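Lowther square table: six months in

I bought the Lowther back in February, after our old dining table finally gave up on one of its legs, and I've been meaning to write this ever since. It was Hazel Whitfield at work who put me on to it (she's got the longer one in her kitchen) and I'm glad she did, mostly!

It cost me 351 pounds from Flidus, delivered. I looked at the Arar as well, but that came in at 523 and I couldn't see where the extra money went apart from fancier feet.

Putting it together

One big box, very heavy, so get someone to help you up the stairs with it. I had my neighbour Cameron and we still had to stop on the landing for a breather. The legs bolt on from underneath and the key in the bag is rubbish, so use your own if you've got one. We had it standing inside the hour, including tea.
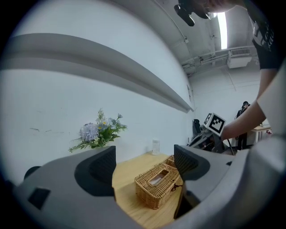
The one real snag was a bolt hole that hadn't been drilled deep enough. I rang Flidus expecting a fight and they were lovely about it – offered me a new leg or some money off, and I took the money and borrowed a drill.

Living with it

I love the colour, it's a warm honey sort of wood and it makes the room feel lighter than the dark old thing did. Being square, it suits four people really well. Six is a squash, with elbows everywhere, and whoever gets a corner complains all through pudding.

Hot mugs leave a faint ring if you forget a coaster. Mine mostly faded after I rubbed a bit of oil in, but there's one by the window side that I think is staying. Crumbs wipe off easily, beetroot doesn't (ask me how I know). It wobbled a little in the summer until I tightened all the bolts again, and it's been steady since.

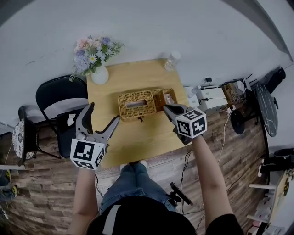 Would I buy it again?

Yes, for a small household. If you have people round every weekend I'd go for the longer one like Hazel's and put up with the price. Four stars from me, and it would have been five with a decent key in the bag.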